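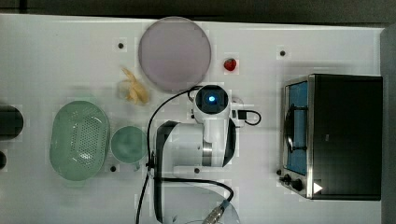

Planning a Bench for a Small Robot Arm in a Home Kitchen or Workshop

These notes cover what to buy, in what order, and where the money tends to go. They assume one tabletop arm, light objects, and an owner who is comfortable with a drill and a spreadsheet. Prices vary too much to list, apart from the one figure given under Budget.

Table

Buy the table before the arm. Arm vendors publish a reach figure, and most people measure a table against it and stop there. The useful area is smaller. An arm at full stretch has little freedom to turn its wrist, so items should sit well inside the limit. Mark the usable area on the floor with masking tape, then lay out the real dishes and appliances inside it before ordering anything.

A white top is easy to keep clean and gives good contrast with most cookware. It gives poor contrast with white china. If a camera will be used to find objects, choose dishes with some color in them. Muted green is fine, and so is black. A pale or slightly translucent plate is harder on a light surface, and a darker one of the same size saves setup time.

Mounting holes in the top are worth paying for. The black holes in the white surface shown here are spread well apart, which leaves plenty of plain table between them. Ask the supplier for three things in writing: thread size, depth, and whether the insert is metal. Plug any hole that is not in use. Crumbs and sugar pack into threads and are slow to clear.

Cables

Cable is the item most often missing from a first budget. An arm with a tool on the wrist may need a line run on the outside of the links, and that line has to be long enough for the worst pose. In ordinary poses the extra length ends up on the table as a loop. Allow for it in the layout. A long black cable that arcs over the work surface and passes close to a cup will sooner or later touch a cup.

Before buying:

- Measure from the wrist connector to the base with the arm folded, then extended, then with the wrist turned fully each way. Order to the longest result plus a hand's width.
- Price hook-and-loop straps made for the link diameter. General-purpose zip ties mark the housings and do not slide.
- Check the bend radius of the cable at the wrist. A side-mounted connector needs clear space beside it as well as the width of the connector itself.
- Order one spare cable with the arm. Freight on a single cable later is poor value.
- Decide where the connector at the base end will rest. It should be off the table if liquids are used.

Appliances

A small countertop oven is a reasonable first appliance, but it takes a large share of the bench. Budget space for the body, the door at full swing, and the gripper in front of the door. The last of these is usually forgotten. Keep a strip of bare table between the arm and the oven and do not let it fill up.

Look at the controls. Round knobs are simpler to turn than flat touch panels are to press, and they can be fitted with a larger printed cap if the gripper slips. Control knobs set low on a metal panel, under the door, mean a low wrist position, so check that the arm can reach down there without its elbow hitting something else. Trenorport publishes a paper template for its Flaston bench that makes this check quick. A cardboard box cut to the size of the oven does the same job.

Do not run the oven hot during setup. Leave it unplugged until every motion has been repeated at low speed with an empty rack.

Practice Items

Spend very little here. A useful set covers a range of size and shape:

- one flat plate
- one cup
- one colander or other perforated bowl with a raised rim
- one long curved item, such as a banana
- one small item, such as a strawberry

The strawberry decides the gripper. If the fingers cannot pick up something that small without crushing it, softer finger pads are needed, and those should be on the first order. The colander is a test of rim grasping. Thin rims are easier than smooth rolled ones.

Budget

Veikko Halonen, who fits out benches for Sakus, keeps a separate line for everything that is neither arm nor table. On his last home installation it came to $419, covering straps, hole plugs, a spare cable, finger pads, and a switched outlet strip. The owner had allowed nothing for it.

A workable order of purchase:

1. Table, with inserts.
2. Appliances and dishes, placed and measured.
3. Arm and gripper.
4. Cable management, adjusted after a week of use.

Lead times on arms run up to 3 months – longer if the order goes in during August. The table and dishes can be bought, tested, and moved around during the wait. Leave the fixed shelving until the arm has been run through its full set of poses on the finished bench.

Used arms are worth considering if the seller supplies the controller, the power lead, and the service log. Without the controller, treat the arm as scrap. Pîrvu lists refurbished controllers separately, but matching one to an older arm is a job for the dealer.

Recent Tips

Choosing a Switched Outlet Strip for the Workbench
Threaded Inserts in Laminate and Solid Tops
Finger Pads: Silicone, Foam, or Rubber
Cleaning Perforated Cookware
Door Clearance for Countertop Ovens
How to Read a Reach Diagram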